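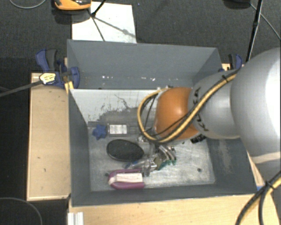
Why does the picking software take so long to decide what to grab first?

Most of the wait is the planner checking its own homework. Finding something worth grabbing takes the camera side very little time. Then the planner draws up a path for the arm, decides it doesn't trust the path, draws another one, and compares the two like a man choosing between identical socks.

That was the state of things when Mirjam Ruchti opened the logs in August and found that the arm at the Bristwood bench was spending more time thinking than moving. She wrote a polite note about it. The note was titled "Is it asleep?" and it has now been the working name of the project for longer than any of us would like. The official name is Clomham, which you will find on the budget sheet and nowhere else.

The new planner went onto the bench on 26 February 2021, and here is what changed for those of you who have to live with it.

First, the walls. The old version treated a bin as a flat patch of floor with four invisible lines around it, and checked for wall contact at the end, after all the expensive work was done. A grasp near a corner would be scored, ranked, smoothed and admired, and then thrown out when the wrist turned out to be sharing space with the side of the bin. The new version checks the wrist and gripper against the walls before anything else happens. It sounds obvious. It was also obvious to Thaddäus Baumgartner, who proposed it some time ago in a ticket that was closed as "later."

Second, the cables. They were missing from the collision model altogether, which meant the software believed it was steering a much tidier robot than the one we own. Soledad Aranda has wrapped the wrist in a set of fat capsules that stand in for the bundle. The capsules are generous, and the arm now refuses a few poses that it could probably get away with. We would like it to go on refusing them. Anyone who has re-routed those cables will feel the same.

Third, the ranking. Objects used to be sorted by how sure the detector was, so a clean outline in the open always won, and the awkward thing jammed by the wall waited until last and failed. Now each candidate gets a score that mixes detector confidence with how much room the fingers have. Shape counts too: a star and a U both have gaps in the middle of their outlines, and the old code had a habit of aiming for the center of whatever it saw, gap included. Fulgencio Ponce replaced the center point with a search along the edges. His commit message was "stop grabbing air."

On the test set of 138 saved bin layouts, the planner now gives up on 7, and 4 of those have something flat lying hard against a wall, where we don't have a good answer yet. Two more look like depth errors on dark, smooth surfaces. The last one Soledad describes as "personal."

A few practical points. If you have your own configuration file, the setting called wall_margin has moved and is now read in meters. It used to be read in millimeters. Please look at yours before you run anything. The visualizer from Stosia still works, but it draws the cable capsules in the same pink as the goal pose, so for the moment you will be looking at a great deal of pink. Edeltraud Steiner has promised another color and is taking suggestions, within reason.

Recorded runs from the Zwahlen cell can be replayed against the new planner with the usual script. Add the flag --explain and it prints the reason each candidate was dropped. The printout is long and a little whiny in tone, for which Thaddäus takes full credit.

Bug reports go in the tracker, with the layout file attached. "It did the thing again" is a fine title but we do need the file.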